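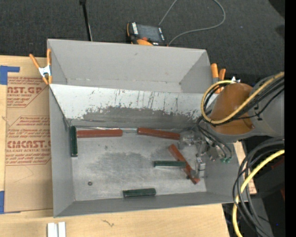 Wiltstead test ground, open day, March

The gate opened at 9 a.m. and visitors were signed in at the weighbridge. The Wiltstead site belongs to Bezerra, which tests roadside barriers, sign supports and ditch treatments for county road departments. Most of those attending were highway engineers and police crash reconstruction officers, with a few people from towns along the Povudby road, where several cars have left the pavement and ended up in the drainage ditch.

The opening talk was given by Getsemaní Escobedo, who runs the run-off-road program. She began with the mechanics of a ditch rollover. A car that drifts off the pavement at a shallow angle will usually stay upright on the shoulder. Trouble starts at the foreslope. If the slope is steep, the outside wheels drop, the driver steers back, and the tires on the low side dig in. On soft ground the rims plow a furrow and the car trips over them. A tall vehicle needs less side force to trip than a low one, and a full load of passengers and roof luggage raises the center of gravity further.

She then showed the slope ratios the group works with. A 4 to 1 foreslope is treated as recoverable, meaning a driver has a fair chance of steering back to the road. A 3 to 1 slope is traversable, so the car should stay on its wheels but will run to the bottom. A 2 to 1 slope is treated as neither, and that is the figure surveyed along much of the Povudby road. The ditch there was cut for drainage and later deepened when the culverts were replaced. The shoulder was not widened at the same time.

The outdoor demonstration was a tow test. The test car is pulled by a cable along a guide rail, released just short of the ditch, and left to run free with no steering input. The approach track is 200 meters long. We watched from behind a concrete wall on the uphill side. The car crossed the shoulder, dropped its right front wheel over the edge, rolled once and came to rest on its roof in the bottom of the channel. Staff held everyone back until the battery had been disconnected.

Afterward we were allowed down to look, one group at a time. The furrow from the front rim was clear in the clay and began well before the point where the body first touched the ground. An officer in our group pointed out that on a real scene this mark is often lost when the recovery truck parks on it. Escobedo agreed and said her group now asks local departments to photograph the shoulder before the tow operator is let in. The windshield frame had folded on the passenger side. The doors on that side could not be opened by hand.

The second half of the morning covered treatments. Regrading the slope is the preferred option, but it needs land, and on the Povudby road the property line sits close behind the ditch. The alternatives are a piped and covered channel, or a barrier at the shoulder edge. Bezerra is testing a cable barrier called Usport for narrow shoulders. The posts are set in sleeves so that a damaged one can be pulled and replaced without new concrete. The weak point is deflection. A cable barrier needs room to move when it is hit, and a post placed right at the top of a steep slope has little soil behind it. Results for that layout have not been released. I asked when they would be and was told after the next round of tests.

There was a shorter session on night crashes. Edge-line rumble strips were described as the cheapest measure on offer. They do nothing for a driver who has already lost control, but they wake one who is falling asleep, and the hours before dawn are heavily represented in the run-off-road files. Reflective delineators also came up. One county engineer said his crews lose them to mowing every summer – he now mounts them behind the mowing line, where they are harder to see in wet weather.

Questions ran past noon. The Povudby residents wanted to know whether a lower speed limit would do the same job as a barrier. Escobedo said lower speed reduces both the chance of leaving the road and the distance traveled after it, but she would not put the two on the same scale without speed data from the site. The county has a counter on order.

Parking is on grass and was soft near the fence. The handout with the slope drawings is available from the site office on request.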